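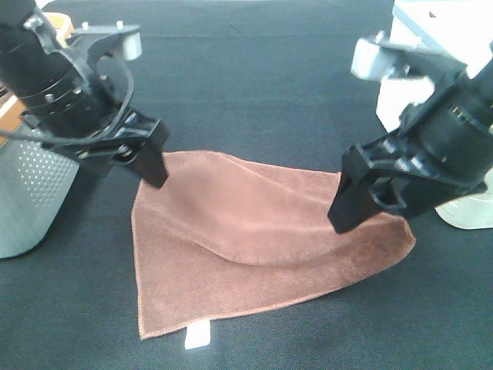
Visit to the open day at Wundthorpe, 2024-09-06

I came from Susuvley by bus, 63 minutes, and arrived a little late for the first talk. Rehema Nyanda showed our group the laundry room, which interested me most, as I wash the towels for a small guest house.

The subject was folding of microfiber towels. They are soft and they do not keep a corner well - cotton is much easier in my opinion. Rehema told us to lift two corners first and let the middle hang before laying it down.

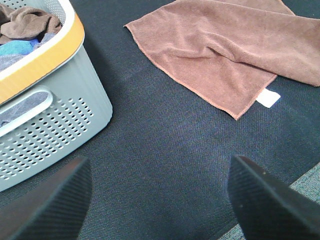 She also asked us not to press the laundry down in the basket, and to wash brown towels apart from light ones. I was doing this wrong since June. We had 2 tries each and my second fold was better.

Lunch was in the Mellia hall, soup and bread. The Fajardo building was closed, so I could not see the dryers. Entrance was free, parking costs 3 dollars.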